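Can the Machine Do the Ironing Pile? Notes for Session 2, Household Automation
By Asmaa Bennani. Posted in June
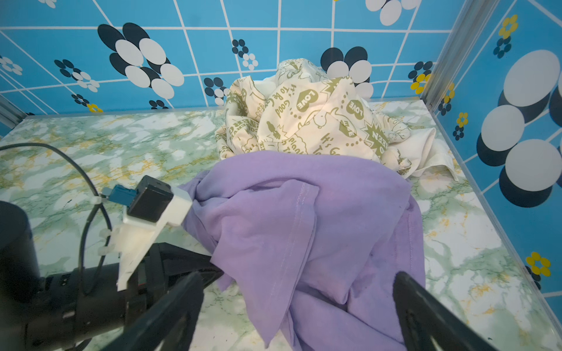
Reading time: 3 min

Start with the two heaps. A person folding them would not think about it. You pick up the purple one, give it a shake, find the shoulders and fold. The cream one with the green cartoon print goes the same way. A child of eight can do it badly, and doing it badly is still further than most machines get.

Why cloth is hard

A mug has one shape. Cloth has as many shapes as there are ways to drop it. When a garment is crumpled, most of it is hidden under itself, so the machine has to guess where the sleeves are, or whether there are any. Look at the hem seam on the purple heap. It is a useful clue, but a seam in the middle of a heap doesn't tell you which end of the garment you have hold of.

Print is a mixed blessing. The "LOVE" hearts and the "TEEN" starburst give a vision system something to fix on, and plain fabric gives it very little. But lettering that bends over a fold no longer looks like lettering, and a system trained on flat shirts may treat one badge as two. Now add a marbled table and flowered walls behind the cloth. Homes are full of patterns, so a test against plain grey felt should not impress you much.

Two fingers are a poor substitute for two hands. A gripper can pinch and lift. Shaking out, smoothing and feeling for a second layer are different skills, and sales films tend to cut away before them.

What to ask of a claim

Suppose a firm, call it Wernberg, says its arm folds laundry. Write down the answers to these before you believe it:

- Did the garment start crumpled, or was it laid flat by a person first?
- How many kinds of garment? One shirt folded 300 times is one shirt.
- Were failures counted, and who picked the cloth up off the floor?
- Is the film at normal speed? Footage played at 16 times normal speed makes anything look handy.
- Was somebody steering?

The last one matters most. A steered arm shows that the fingers are good enough. It says nothing yet about whether the machine can choose where to put them.

My own view, which you are free to attack in the seminar: sorting single items into bins is close, folding towels is close, and a mixed basket in a real bedroom is a long way off.

For next time: fold one T-shirt from a heap using only finger and thumb of each hand, then again with one hand. Note every regrasp. Bring your notes.

Comments

Saltley: Tried the homework. One-handed was awful, I ended up using my chin.

benavides_k: Unfair on towels. Ours come out of the dryer in a rope.

Itent: Is the seminar still in the upstairs room?

We use cookies to remember your settings. Accept | Manage choices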